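Keeping Two Arms Out of Each Other's Way: a Simple Zone Lock for Block Sorting

Reading time: 5 min

The task is sorting small colored pieces into a shallow bin with compartments, using two arms that share one table.

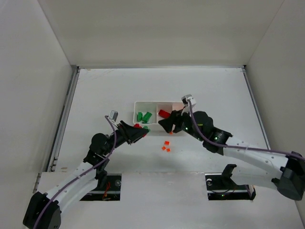
1. What you need before you start

I assume that each arm already works alone. You can send it a joint trajectory, it follows, and you can read the joint state back. I also assume that both arms are calibrated to one common table frame. If they are not, please do this first, because every later step depends on it. When the two frames disagree by a centimeter, the lock will protect the wrong place.

Our planner is called Isiteo and the small program that distributes the work is Ukanard. Yours will have other names. The method needs only a planner that accepts box obstacles and some process that both arm controllers can talk to.

2. Divide the table into zones

At first we used one line down the middle. The left arm stayed left, the right arm stayed right. It is safe, but the bin is reached by both arms, so a line through it forbids half of the useful motions.

Now we use three zones: left, right and shared. The shared zone is a box that contains the whole bin and a strip of table in front of it. Make this strip generous. The grippers come to the bin from the front side, and the fingers are often over the rim while the wrist is still far outside. In the config file it looks like this:

zones:
 left: free for arm_left
 right: free for arm_right
 shared: needs token
 margin_mm: 23

The margin is added on all sides of the shared box. We found 23 by trying. With a smaller value the camera modules on the wrists came too close to each other, even when the fingers had enough space.

3. Put the whole wrist in the collision model

Many people model the gripper and forget what is mounted on it. Add a box for the camera module and its bracket, on both arms. The cable also needs something. We do not simulate it. We add a capsule along the forearm, a little thicker than the forearm itself, and we limit the wrist roll so the cable loop has no chance to wrap.

To check the model, draw it over the live camera picture and move each arm slowly by hand. If any real part sticks out from the drawn shape, make the shape bigger.

4. Write the token

The token is one variable with an owner and a time of last renewal. The rules are:

– An arm asks for the token before the first waypoint inside the shared zone.
– It renews the token at every control cycle while it is inside.
– It gives the token back only when all its links are outside, margin included.
– If the renewal is older than 120 ms, both arms stop. The token is not given to the other arm automatically.

The last rule was the idea of Miyuki Honda. My first version passed the token on after the timeout, and this is dangerous: a controller that has crashed may have left its arm inside the bin.

5. Allow close work when it is really needed

With a strict token, only one arm can be near the bin, and the other one waits. For sorting this costs time. So Ukanard can split the shared box by compartment. When the two targets are in different compartments, each arm receives a half token and a lower speed limit. Before it is granted, the planner checks both full trajectories against each other, sampled at 5 ms.

Do not check only the end poses. Two end poses can be perfectly fine while the paths cross at the elbow.

6. Choose which piece goes to which arm

Perception gives a list of pieces with color, position and confidence. Each piece goes to the arm that is closer, except when the closer arm must reach over the other forearm. Pieces that are partly hidden by a gripper are a common problem, as the detector may report one block as two. We keep such detections on hold until the gripper has moved away, and then look again.

7. Test in this order

Run first in simulation, then on the real table with an empty bin at 10 percent speed, then with pieces. In the log, search for "token_stale". On our first real run it appeared 59 times, and all of them came from a logging call that blocked the control thread. Moving the logging to another thread solved it.

If the arms stand still and wait for each other, look at the order of requests. Each arm must ask for everything it needs in one request. Katsuhiko Sakamoto wrote a small script that replays the requests from the log and prints the moment where both are waiting – it saved me a full afternoon in April.

Contact | Copyright Skukbridge | Back to top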